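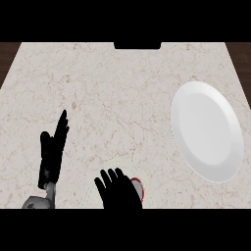 Lunes 14 de octubre

Tercer día con la licencia de prueba de Gandine, el simulador de manipulación bimanual de Brundberg, y sigo con ganas de quedarme una hora más. Hoy tocaba la tarea de cocina: encimera de mármol, plato blanco, dos manos negras de varios dedos. Arrancó a la primera en la máquina vieja (¡la vieja!), cosa que con Umside no conseguimos ni en marzo con medio laboratorio mirando.

Lo que más me gusta es el contacto. Cuando un dedo roza el borde del plato, el plato gira un poco y se asienta, sin ese temblor de gelatina que teníamos antes. He dejado correr 1196 episodios con la política de base y solo 9 se han caído por errores del motor. Los registros están en la carpeta compartida, subcarpeta gandine_cocina.

Cosas que he ido apuntando:

- El plato blanco se distingue muy bien sobre la piedra clara, más de lo que yo esperaba, gracias al sombreado del borde.
- Los objetos transparentes, regular. Sobre este mármol casi no se ven ni a simple vista. Probar con otra encimera antes de echarle la culpa a la red.
- Las vetas cambian con la semilla si se activa la opción de texturas. Viene apagada de serie y tardé un buen rato en encontrarla.
- La teleoperación con guantes va fina, pero el pulgar izquierdo llega tarde. Puede ser nuestra calibración, los guantes Assefa llevan meses sin tocarse.

La documentación es corta y está bien escrita, con ejemplos que se copian, se pegan y funcionan. Echo en falta un capítulo sobre cómo importar manos propias; les he escrito y me han contestado en 2 horas con un archivo de muestra. Así da gusto.

Pendiente para mañana: recalibrar guantes, repetir con 3 semillas de textura, medir cuánta memoria gasta con las dos cámaras de muñeca encendidas. Y pedir precio de la licencia de grupo, que en la web no aparece.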